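Ausgemusterte Rollcontainer gehen weg, Ausgabe noch bis Ende Dezember

Prusden. Schubladen leer, Schlüssel meist weg, Preis: nichts. Das Labor Andell räumt seinen alten Bestand und gibt 104 graue Schubladenschränke an Schulen, Vereine und Werkstätten ab. Seit gestern morgen läuft die Ausgabe am Hintereingang. Bis Mittag schon 27 Stück abgeholt, sagt Sanne Boersma, die die Liste führt.

Zustand: gebraucht. Kratzer, Schrammen an den Fronten, das eine oder andere Fach hakt. Wer was Neues sucht, ist hier falsch. "Die Auszüge halten noch, die Platten auch", so Boersma. Vorher wird jeder Schrank ausgeräumt, unterste Lade zuerst, und dann nochmal kontrolliert. In den ersten Tagen tauchten beim Ausräumen noch Kabelreste, Büroklammern und eine Lesebrille auf. Die Brille liegt an der Pforte.
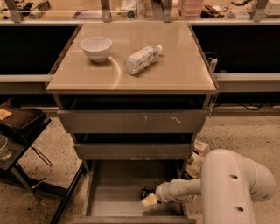 Grauer Schrank mit drei Schubladen, die unterste ganz herausgezogen.

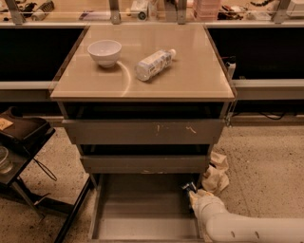
Abgegeben wird nur gegen Unterschrift, höchstens vier Stück pro Einrichtung. Transport muss jeder selber organisieren, ein Schrank passt in einen normalen Kombi, wenn die Rückbank umgeklappt ist. Wer keinen Wagen hat: Die Spedition Van Hecke fährt im Umkreis für 160 Euro pro Tour, Anmeldung bei Jelle Leemans im Büro. Decken zum Unterlegen bitte mitbringen, die vorhandenen sind schon alle verteilt.

Erick Barasa von der Fahrradwerkstatt Fadirham hat gleich vier genommen. Für Schrauben, Ventile, Flickzeug. "Bisher haben wir alles in Eimern", sagt er. Zwei kommen unter die Werkbank, die andern beiden in den Flur, falls sie da durchpassen, das wird sich am Abend zeigen.

Was übrig bleibt, geht im Januar zum Schrotthändler. Ebenfalls abzugeben sind einige Rollwagen und Beistelltische, dazu gibt es aber noch keine Liste. Auskunft zu den Abholzeiten erteilt die Pforte unter der Durchwahl 776, am besten vormitags.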